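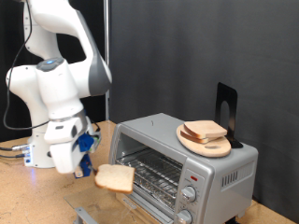
Attachment 1 to ticket 3640: arm at the toaster oven, bread slice held in the printed fingers.

Ticket: 3640
Opened by: Olaia Llorente
Workshop: Barroso shared workshop, bench 7
Project: Asine
Date: August 18, 2024
Status: Open, awaiting parts

Reported fault
The gripper intermittently releases the slice during the approach to the oven. The fault was first recorded in February under ticket 1153 and was closed at that time without a confirmed cause.

Checks carried out
Finger screws inspected and tightened. No change.
Closing force reduced. The slice was no longer marked, but releases became more frequent. The previous setting has been restored.
Approach speed lowered from 100 per cent to the slow profile. The fault remains – it now appears later in the movement.
Start position of the stacked bread on top of the oven re-taught. No change.

Assessment
Wear to the pads near the fingertips is suspected. Replacement pads have been requested from Fandel.

Action required
Members are asked not to alter the saved positions or the closing force until the new pads have been fitted. Further occurrences should be added to this ticket, with the program name and the speed setting in use.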